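I'd been meaning to sit down with Thandeka Magagula since August, when a friend forwarded me one of her thank-you letters and said "read the second paragraph, it's about a goat." (It was about a goat.) Thandeka runs donor care at Takmont, a small charity that pays school transport costs for kids in rural areas, and before that she spent a long stretch answering phones for a much bigger outfit. I write about giving, mostly from the giver's side, so I wanted to hear what it's like to be the person who opens the mail.

We met on a Wednesday, at her office, at an hour when I'm normally still looking for my shoes. She had already been through the overnight inbox.

"The number one question is where's my receipt," she told me. "Always. January, it's nothing else. People think they'll be bothering us if they ask. Please bother us! I would so much sooner send it three times than have you sitting at home with your tax papers getting mad."

I asked how many go out in a year. She pulled up last year's total, 1,031, and looked a little pleased with it. The year before she came it was 600, and those were typed up by one person, Henrik Bauerfeind, who kept the whole list in a spreadsheet with color codes that only he understood.

"Henrik is lovely," she said. "Pink meant deceased. Or moved. I had to call him at home to find out, and he had to think about it."

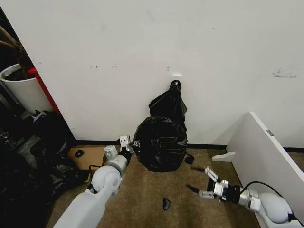 They've since moved everything over to a donor database called Reltivov, and she had plenty to say about that too. The move took a whole spring. Names came across with the first and last swapped, and one gentleman got a letter that began "Dear Mr. And." He wrote back and signed it Mr. And, and he still does, and he's still a monthly giver.

What I really wanted to know about was the complaints. I've sent a few cranky emails to charities myself (I'm not proud of it) and I've always wondered where they land.

"They land with me," Thandeka said. "And I call. If there's a phone number, I call the same day. Most of the time the person is embarrassed that a human being has read it. They say oh, I didn't mean it like that. And then we talk for twenty minutes and I find out their sister died and she was the one who used to handle the giving, and our letter came addressed to her. So of course they were angry. I'd be angry."

I asked whether that ever gets to her. She took a while with that one.

"There was a woman who gave every month for years, and then stopped, and we sent her the automatic note. You know, we miss you, did your card expire. She'd lost her job. She wrote me this long apology. For stopping! I felt sick. I rewrote the note that afternoon and Nokuthula signed off on it before she went home."

Nokuthula Cele is the director, and from what I could gather she lets Thandeka rewrite pretty much whatever she likes. The new note is four sentences long. It thanks you for what you've given, tells you how to start again if you'd like to, and says you don't have to explain anything.
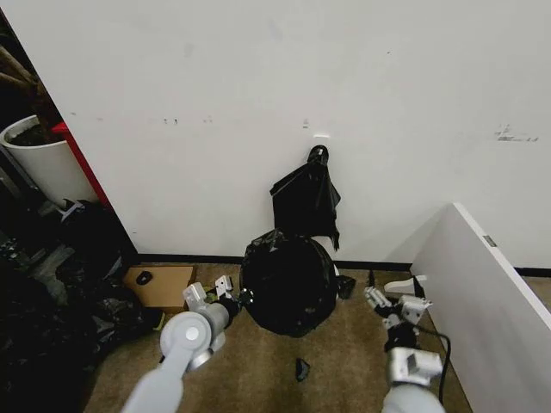 We got onto the subject of earmarked gifts, which I get more reader mail about than anything else. Can you tell a charity exactly what to spend your money on? Thandeka's answer is yes, but talk to them first. Last year a man named Thulani Makhubela sent $900 and wanted all of it to go to bicycles. Takmont doesn't buy bicycles. It pays bus fares and, in a couple of places, the wages of a driver.

"So I rang him and said, I can't take this for bicycles, I can send it back today, no hard feelings. And he said, well, what do you need? I said tires. The Kruger route had been eating tires. And he laughed so much, and he said fine, it's still wheels."

He ended up raising it to $1,224, the full quote for the set, and she put the invoice in with his receipt so he could see it for himself. I love that. I've given to places for ten years and never once seen an invoice.

I had one more question, a selfish one. What should people like me put in the message box, the one at the bottom of the donation form that I always leave blank?

"Anything," she said. "I read every one. Kgomotso Joubert tells me what she's planted. She's been doing it as long as I've been here, so I know it's beans this month. If you have a question, put it there and put your phone number with it. If you don't, just say hello."

Then her phone rang and she held up one finger to me and picked it up. Somebody needed a receipt.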